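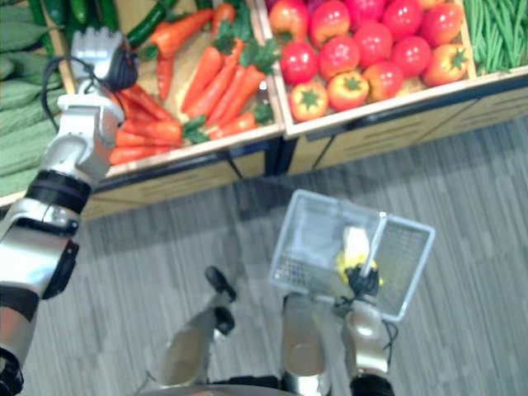
Changes to the Fresh Produce Allowance

Beginning in September, the Tollura Employee Benefits Office will replace the paper produce voucher with a monthly credit on the Willo card. The change applies to all staff who work at least 60 hours a month, including those on seasonal contracts. Staff who already hold a Willo card for transit do not need a second one.

The allowance was introduced as a small supplement for households that cook at home. Last year 718 employees claimed it at least once, and almost 300 of them wrote to the office about the vouchers. Most of the letters raised the same point: a voucher had to be spent in a single visit, and any unused part was lost.

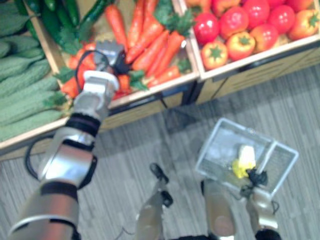
Under the new arrangement, a balance may be spent over several visits and will carry forward for up to 4 months. After that period the unspent amount returns to the general benefits fund. Balances cannot be exchanged for cash or transferred to another employee.

The credit may be used for fresh fruit, vegetables, herbs and dried beans. Frozen vegetables without added sauce are also covered. Juice, prepared salads and cut flowers remain outside the allowance, as they were under the voucher rules. Where a purchase includes other goods, the card will pay for the eligible items and the remainder must be paid separately.

Participating shops are listed on the notice board at the Nerkar site and at the reception desk in the Maihi building. Shops that accepted the paper voucher have been invited to continue, and the list will be updated as their replies are received.
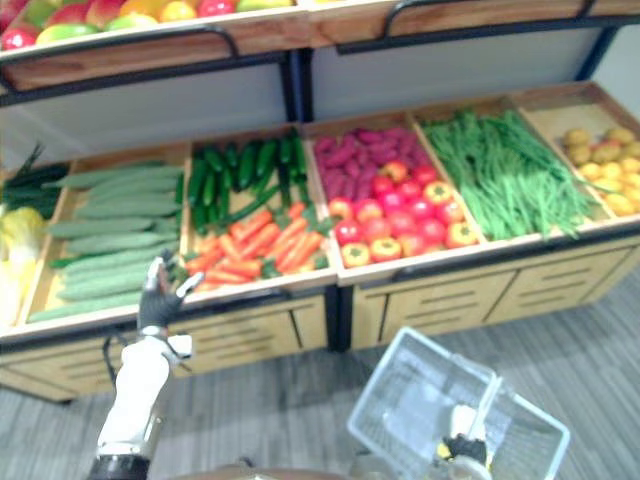

Paper vouchers already issued will be honored until the end of October. Employees who would like to convert an unused voucher to card credit should bring it to the Benefits Office with their staff badge. Vouchers that are torn or missing the serial number cannot be converted.

Questions about eligibility should be sent to the Benefits Office through the internal mail. The counter is open until 4 p.m.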